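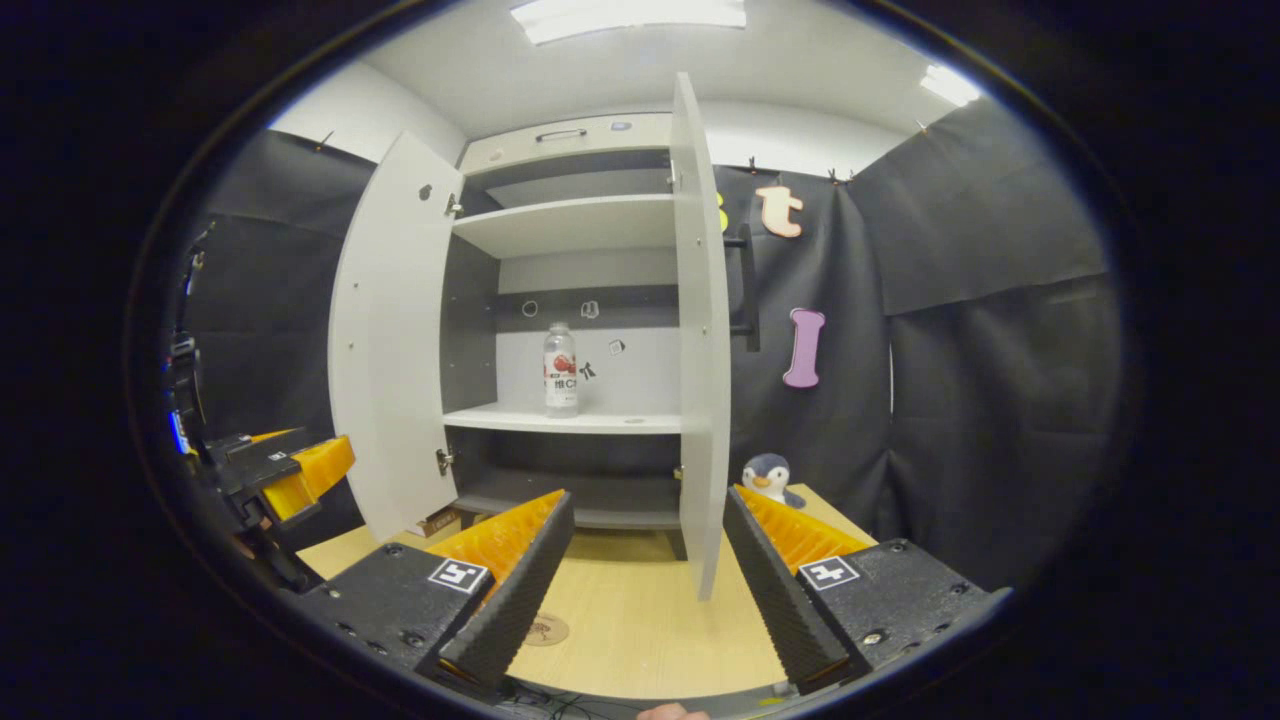
What kind of work is this?
Putting small household things away in cabinets, taking them out again, and keeping a simple written record of where each one went.

Cabinet and Shelf Sorter, part time
Dandeck, Mistuvville site

Dandeck is looking for people to join the tabletop storage room at our Mistuvville site. The work starts in April and runs for 6 weeks, with a possible extension into a second block. No degree or previous experience is needed. Training is paid.

About the work

The storage room is set up with small cabinets that stand on tables. Most have a drawer at the top, shelves behind two doors, and an open space at the bottom. You will be given a tray of everyday items and a card that says where they should go. You place the items, check them against the card, close the doors and drawer, and write down anything that did not fit or would not stay upright. Then you open the cabinet, clear it, and set up the next card.

Items include plastic bottles, small cardboard boxes, coasters, plush toys, cups, jar lids and foam letters. Nothing is heavy. Some of the packaging is printed in Chinese or other languages. You do not need to read it. The cards go by shape, size and color.

There are 462 cards in the full set. You will not be expected to get through all of them on your own. The set is shared across shifts, and you pick up where the last person stopped.

Your duties

Place items on shelves and in drawers as the card says
Open and close cabinet doors fully and gently, using the handles
Check hinges and handles at the start of each shift and report loose screws
Return items to the correct bin when a card is finished
Wipe down shelves and tabletops at the end of the shift
Fill in the shift sheet in clear handwriting

Who we are looking for

You should be comfortable doing the same kind of task many times with care. You need to be able to stand for up to two hours at a stretch, although stools are provided, and to use both hands for light, detailed work. You should be able to follow written instructions in English. Applicants must be 18 or older.

People who have stocked shelves, packed orders, worked in a library or set up classrooms often do well in this job, but we will train anyone who is reliable and on time.

Hours and pay

There are two shifts, 8:30 a.m. to 12:30 p.m. and 1:30 p.m. to 5:30 p.m. You may ask for one or the other. We try to keep people on the shift they ask for, but we can't promise it. Breaks are paid.

Pay for the full block is $4000, split into three equal payments. If you leave early you are paid for the shifts you worked. Training counts as your first two shifts and is paid at the same rate.

The workplace

The storage room is on the ground floor of the Vatedach building and has step-free access from the parking lot. It is lit by ceiling lights. Lockers are available in the hallway. Please do not bring food or open drinks into the room. There is a kitchen across the hall with a refrigerator and microwave.

Wear closed shoes. Long necklaces, loose sleeves and large rings should be left in your locker, as they catch on the door handles.

How to apply

Send a short note with your name, a phone number, the shift you prefer and any weeks you cannot work. A resume is welcome but not required. Put reference 2523 in the subject line or write it at the top of your letter. Applications can be sent through the form on the Dandeck jobs page or left at the front desk of the Vatedach building before 5 p.m.

We will invite suitable applicants to a practical tryout lasting 40 minutes. You will be asked to fill and clear one cabinet using three cards and to complete a shift sheet. There is no formal interview. Applicants who need an adjustment for the tryout should say so in their note.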